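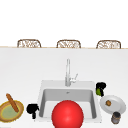
The sink counter in the simulator, red ball at the front.

June - by Kamala Gowda
3 shares | 3 comments

Back on the kitchen task. The job is to teach the arm to turn the tap lever, and I do the showing by remote control with the hand controller. Everything is in simulation until Barbara is happy with the data.

I started at nine and had 21 good runs by lunch. The lever is small and sits at an angle on the right of the tap, so I come in from the right and slow down well before I get there. Coming in high is safer. When I come in low I have the black kettle shape to worry about, and the plate just past it. I knocked the plate twice and threw both runs away.

My wrist drifts left when I get tired. You can see it in the plots from run 15 onwards. Bleddyn says to leave the drift in so the policy sees some variety. I don't agree, but I kept those runs in a separate folder and we can argue over it later.

After lunch Miłosz changed the controller scaling to 40 per cent. Much better for the last bit of the reach, too slow for everything before it. I want a button to switch between the two. He says it is a small job.

The Brusten log now stands at 3476 demonstrations over all tasks, mine and everyone else's. The tap needs 800 and we are a long way off.

Tomorrow: more tap, then the baguette out of the bowl if there is time. Ask Manaia about the gripper friction before starting that one.

Comments (3)

Miłosz Stępień
Button is in. Hold the left trigger for slow.

Barbara Brzozowska
Please keep the plate knocks as well, marked as failures. I can use them.

Kamala Gowda
Already deleted, sorry. Will keep them from now on.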